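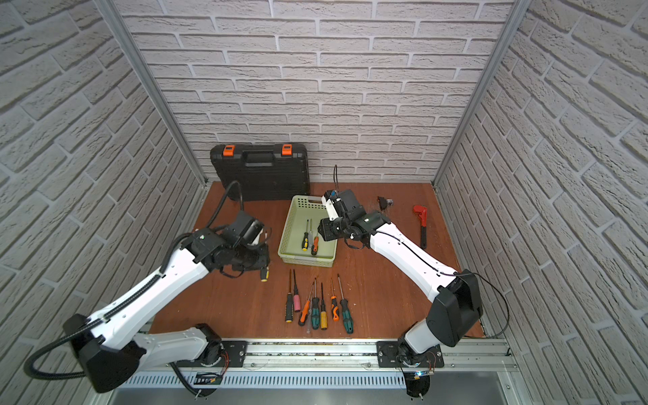
Sorting the Shared Tool Kit: Project Report
Group 4, October

Our group (me, Hidayah Sopacua, Tarık Uçar and Serena Greco) picked the screwdrivers because we were all sick of digging for them. The shop kit gets used by 300 students, and every one of them drops stuff back in the black case any old way. So we asked: does a basket work better than the case for the things people grab most?

I wanted to sort by size. Tarık wanted to sort by tip, flat or cross, and we argued over that for most of an afternoon! We ended up going by handle color — it's the first thing your eye lands on, and the pink one and the yellow one are easy to spot even in a pile. The orange and black ones gave us more trouble, because there's more than one of them and they look a lot alike from the handle end.

Our routine was simple. Lay the screwdrivers in a row on the wood, handles toward you, then move them into the green basket one at a time. Shafts go to the back so you never reach in and meet a point. The red pipe wrench stays out of the basket completely (Serena tried it, and it made the whole thing a pain to carry).

We logged 436 grabs over the project. Hidayah kept the sheet and she was very strict about it. People liked that they could see everything without opening two latches first. What they didn't like was that small stuff gets buried under the handles, and I don't have a good fix for that yet. Natalina Monti suggested a strip of foam with slots cut in it, so we're pricing foam now and will add the cost to the appendix.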